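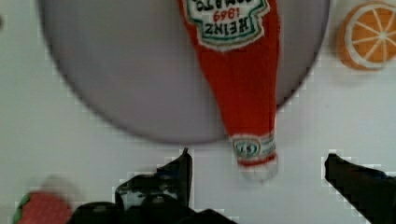

Cámara de muñeca, tarea del plato. El kétchup de tela, con el cuello asomando por fuera del borde.

Febrero, 16:40. Cuaderno de Inga.

Otra tarde con lo de recoger la mesa, y sigo sin saber qué contestar cuando en casa me preguntan si esto ya friega. Fregar no, desde luego. Quitar cosas de un plato, depende de qué cosas.

El bote blando me tiene entretenida desde la comida. Lo bueno es que perdona: si la pinza entra un poco torcida, la tela cede y no sale rodando como haría uno de plástico. Lo malo es justo lo mismo, cede, y luego no hay manera de saber por la apertura de los dedos si lo llevas bien cogido o de un pellizco. Quiero probar a entrar por el cuello, que es estrecho y sobresale del plato, y dejar el cuerpo ancho para otro día.

Hoy 8 intentos con la política de Drunder: 3 buenos, 2 en los que arrastró el plato (¡el plato entero, tan tranquilo!) y los demás, cierres en vacío. La política lleva 2.719 demostraciones encima, casi todas con objetos rígidos de Gunbridge, así que tampoco me escandalizo.

Lo del plato me preocupa más que los fallos. En una cocina de verdad eso es loza en el suelo. Los de Udport dicen que con bajar la velocidad basta — yo no lo veo, el problema es la altura a la que cierra.

Pendiente:
- subir un poco el punto de agarre y repetir
- mirar si el gris del plato sobre la mesa blanca le despista el borde
- pasar a la rodaja de naranja, que es plana y me da miedo

Dejo los pesos en la carpeta de siempre, sin renombrar. Mañana los ordeno.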